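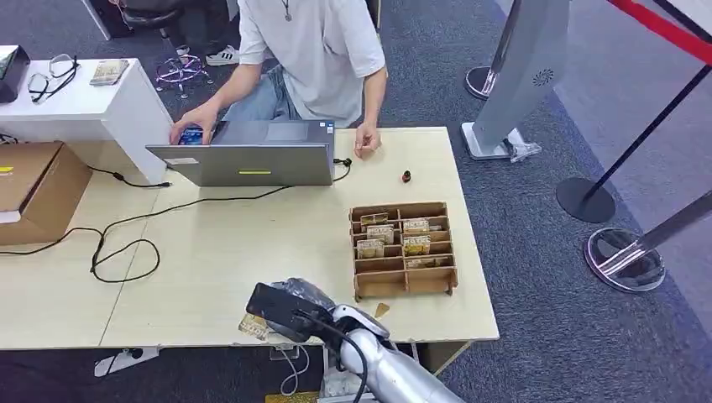

Call for participants: gripper comparison sessions, Brirnwood

Our small laboratory at Brirnwood is looking for people who would like to help us compare two grippers on the same arm. The work is picking and placing of small packaged items, one by one, into the compartments of a cardboard organizer. It sounds simple, but the thin packets are giving us much trouble, and we want to understand which gripper is the better choice before we order more of them in April.

What you will do

You will guide the arm through the task with the Tetesano controller, first with one gripper and then with the other. After each block you fill in a short form on the laptop about how the control felt in your hands. One session takes 90 minutes, including the training and a tea break. We ask every participant to come for two sessions.

Who can apply

Adults of any background. You do not need experience with robots — we are in fact short of people who have none. You should be able to sit at a table for the whole block and to read instructions in English. Glasses are fine. If you took part in the Mendoza trial last year, please write this in your application, as we must put you in a separate group.

Payment

You receive $40 for each session, paid by bank transfer after the second one. Parking at our centre is free, and we can reimburse a bus ticket if you keep it.

How to apply

Send a short email to Getsemaní Zamudio with your name, your dominant hand and the times which suit you. Applications close on Jun 14, 2023. Questions about the equipment or the safety approval go to Czesław Zieliński, room 1917.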